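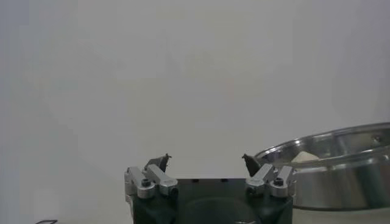

*Abb. 1: Sicht der Handgelenkkamera mit geöffnetem Greifer, rechts die Metallschüssel*

# Projektbericht: Aufgaben vormachen per Fernsteuerung und per Handführung

Stand: 2025-07-04

## 1. Aufgabenstellung

Im Projekt Pinisik sollte ein Roboterarm lernen, ein kleines Objekt aus einer Schüssel zu nehmen und auf dem Tisch abzulegen. Programmiert wurde der Ablauf nicht. Er wurde dem Arm vorgemacht, und aus den Aufnahmen wurde anschließend ein Modell trainiert. Verglichen wurden zwei Arten des Vormachens: die Handführung, bei der man den Arm direkt am Gelenk greift und bewegt, und die Fernsteuerung über einen zweiten, kleineren Arm.

## 2. Aufbau

Der Arm steht an einem Tisch vor einer hellen Wand. Die Kamera am Handgelenk hat beide Fingerspitzen im Blick (Abb. 1). Die Finger sitzen auf Metallhaltern links und rechts am Greiferkörper. In der Schüssel liegt das cremefarbene Objekt, von dem aus dieser Stellung nur der obere Teil über den Rand ragt. Für das Modell ist das eine ungünstige Startansicht, wir haben sie trotzdem zugelassen, damit die Startpositionen nicht alle gleich aussehen.

Aufgezeichnet wurde mit der Software Jillico. Gespeichert werden Kamerabild, Gelenkwinkel und Öffnung des Greifers. Die Auswertung lief auf dem Laborrechner Lutley.

## 3. Durchführung

Mit jeder Methode wurden 90 Vorführungen aufgenommen. Eine Vorführung beginnt mit offenem Greifer und endet, wenn das Objekt auf dem Tisch liegt und der Arm zurückgezogen ist. Abgebrochene Versuche wurden gelöscht und wiederholt.

Bei der Handführung war die eigene Hand anfangs oft im Kamerabild. Wir haben den Griff deshalb weiter nach hinten an den Unterarm verlegt. Danach war die Hand aus dem Bild, der Greifer ließ sich aber schlechter drehen. Über die Fernsteuerung ging das Drehen leichter. Schwierig war dort der Schüsselrand – man spürt am Steuerarm nicht, wenn ein Finger anstößt. Seit der Umstellung im Dezember fährt der Arm bei zu hoher Kraft ein Stück zurück, vorher blieb er stehen und musste neu gestartet werden.

## 4. Ergebnisse

Nach dem Entfernen der Standzeiten blieben 3904 Bildpaare für den Test übrig. Das Modell aus den ferngesteuerten Vorführungen bewegte sich gleichmäßiger. Das Modell aus der Handführung zögerte häufig kurz über der Schüssel, vermutlich weil wir beim Führen an dieser Stelle selbst langsamer wurden.

Beide Modelle hatten Probleme, wenn das Objekt nah an der Schüsselwand lag. Spiegelungen im Metall könnten eine Rolle spielen, geprüft haben wir das nicht.

## 5. Offene Punkte

- Vergleich mit einer matten Schüssel
- zweite Kamera von oben, Halterung nach dem Entwurf aus dem Projekt Lammers
- Zeitstempel von Kamera und Gelenkdaten laufen noch um zwei Bilder auseinander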